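4.2 Labeling the closed hand

The perception stack described in Section 3 answers one question per tick: is there something between the fingers? We had assumed this would be the easy part. The gripper reports its own opening, the wrist view shows both fingertips at all times, and a closed hand looks very much like a closed hand. Our first version of the grasp-state classifier, shipped inside the Gemlow toolkit under the optimistic name grasp_ok, was written in an afternoon and has been under repair ever since.

The trouble starts with the word "closed." In the Clerngate recordings, the fingers close for at least three different reasons. The operator may be holding something. The operator may have tried to hold something and missed. Or the operator may simply prefer to travel with the fingers shut, the way some people walk with their hands in their pockets. The first case is the one a policy should learn from. The second is useful if it is labeled as a failure, and poisonous if it is not. The third carries almost no information about the task, yet it accounted for a larger share of our early training errors than we would like to put in a table.

Opening width alone does not separate these. A thin rim of glass between two compliant pads gives a reading close to that of the pads pressed against each other, and our calibration drifts by about as much as the difference. We tried a fixed threshold, then a threshold per session, then a threshold per session with a hand-tuned offset, at which point the offset had more entries than the sessions did and we stopped. 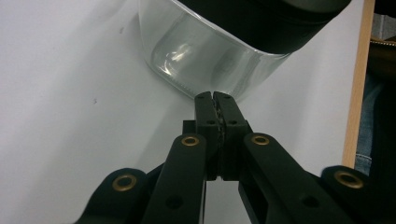 The labeler that replaced the threshold, which we call Mondcombe, looks at a short window of images along with the width signal and assigns each window to one of four states: open, closing, closed-empty, or closed-held. It crops the region around the fingertips using the fixed geometry of the wrist mount, so no detector is needed to find the hand. A second, wider crop takes in whatever lies just past the tips. Both crops go through the same small encoder, and the features are joined with the width reading and its first difference. We also tried giving the network the full view. It did slightly worse and took longer about it, apparently having found the backgrounds more interesting than the fingers.

Transparent objects deserve their own paragraph, and in an earlier draft they had their own section. Glass near the fingertips is the hardest input we have. The outline of a jar is faint where it matters and bright where it does not, and a highlight on a curved wall can pull the encoder's attention well away from the point of contact. A depth-based version of the labeler was tried and retired. It treated clear glass as a rumor. The current version uses color images only and learns contact mostly from motion: if the object and the fingertips move together across the window, it is probably held, and if the object stays put while the hand leaves, it is not. This works less well when neither one moves, a situation human operators produce with great patience while deciding what to do next.

For such windows we let the labeler abstain. An abstention is written to the log as its own value and is carried forward until motion resolves it, after which the labels are filled in backward. Filling labels backward sounds like cheating and in an online controller it would be. Here it is applied only offline, when the whole episode is available, and the online version must live with its doubts.

We labeled 2,000 windows by hand for training and kept a separate set of 869 for evaluation, with no episode contributing to both. The evaluation set was drawn to overrepresent windows in which the fingers are near an object but may or may not be touching it, so the error rates below are worse than a user of the toolkit should expect to see. Of the 869, Mondcombe disagreed with the hand label on 116. We went through all of them. The largest group was closed-empty windows called closed-held, almost always with an object just beyond the tips. The next largest was made up of windows on which, looking again, we disagreed with ourselves.

Figure 4. A closed-grip wrist view, fingertips together with nothing between them, and a clear glass container just beyond. Both finger pads and the nearer part of the glass matter to the labeling rule in Section 4.2.

That last group led to a change in the labeling guide. Annotators are now told to mark closed-held only if a surface is visible between the pads or the object moves with the hand inside the window. Everything else with shut fingers is closed-empty, however strongly the annotator feels that a grasp is coming. The guide was 2 pages long before this rule and remains so, after some cuts to the part on file naming.

Downstream, the Pfeiffer planner consumes these states as preconditions. A lift may begin only after closed-held has persisted for several consecutive ticks, and a closed-empty reading during a lift sends the planner back to the approach stage. The persistence requirement makes the system look hesitant – a visitor described it as thoughtful, and we did not correct the impression. Removing it gave faster episodes and a number of confident lifts of nothing at all, which the planner then placed very accurately.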